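Llevo desde junio con la hoja de cálculo abierta y por fin la he cerrado, así que dejo aquí por escrito cómo ha quedado el presupuesto del segundo puesto. A más de uno del grupo le interesaba saber en qué se va el dinero cuando el robot ya lo tienes.

El punto de partida era sencillo. El puesto de la moqueta, el de las bolsas, está ocupado casi todas las tardes. Si alguien quiere probar otra tarea tiene que esperar o desmontar lo que hay. Efa Morgan propuso comprar un segundo par de brazos y yo me ofrecí a pedir precios. Pensaba tardar una semana.

Pedí oferta a dos sitios, Rametti y Bunting. Rametti vende el par de brazos con las pinzas montadas y los cables incluidos. Bunting lo vende todo suelto, y sobre el papel sale más barato hasta que empiezas a sumar – la pinza por un lado, la placa de montaje por otro, el cable de repuesto aparte. Al final la diferencia entre los dos se quedaba en 364 euros, con un plazo de entrega mucho peor en el caso de Bunting. 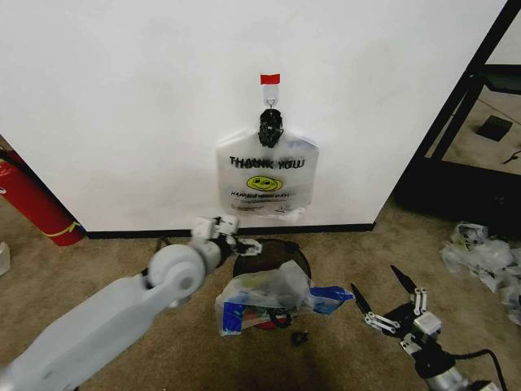 Trabajo con bolsas de plástico, los dos brazos sobre la moqueta.

Lo que más me costó decidir fueron las pinzas. Para cajas y piezas rígidas nos vale casi cualquiera, pero con bolsas finas la punta del dedo importa mucho. Los dedos largos y en punta llegan mejor a un pliegue y también son los que más recambio piden. He presupuestado dos juegos de dedos adicionales de Rakar, a 149 euros el juego. Me parece caro para lo que es, pero imprimirlos nosotros nos llevaba a otra discusión que no quería abrir ahora.

Luego está el material de consumo, que en el primer presupuesto ni aparecía. Bolsas, ganchos adhesivos, cinta, un par de cubos. Son unos 18 euros al mes. No es nada comparado con los brazos, pero hasta ahora lo iba pagando el que pasaba por la tienda y prefiero que tenga su línea.

También he metido una partida de cables. Con dos brazos trabajando tan cerca uno del otro, el recorrido del cable hay que pensarlo antes de atornillar nada. Lallus tiene unas guías flexibles a 39 euros que se pueden cortar a medida. He puesto cuatro y ya veremos si sobran.
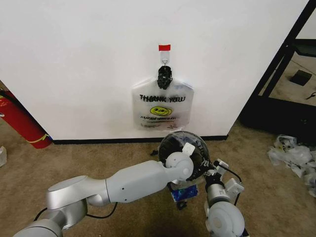

Grupo de Manipulación – Taller de Robótica

Sobre el sitio, la idea es dejar el puesto actual donde está y montar el nuevo en la sala pequeña. Hay que comprobar los enchufes y medir la puerta. La moqueta de momento no se toca. Pregunté por un suelo de vinilo y el precio me quitó las ganas.

Lo que queda fuera de esta ronda:

Una mesa regulable en altura. La que nos gustaba costaba casi como un brazo.
El ordenador nuevo. Aguantamos con el que hay y lo repartimos por turnos.
La ampliación de garantía de Rametti. Efa la quería, yo no. La condición es que guardemos una reserva para reparaciones, y la reserva ya está en la hoja.

Voy a recomendar la oferta de Rametti para los brazos, con los dedos de Rakar y las guías de Lallus por separado. El lunes mando la hoja definitiva a todos. Si alguien ha comprado algo a Bunting y le ha ido bien con los plazos, que me lo diga antes, porque todavía se puede cambiar.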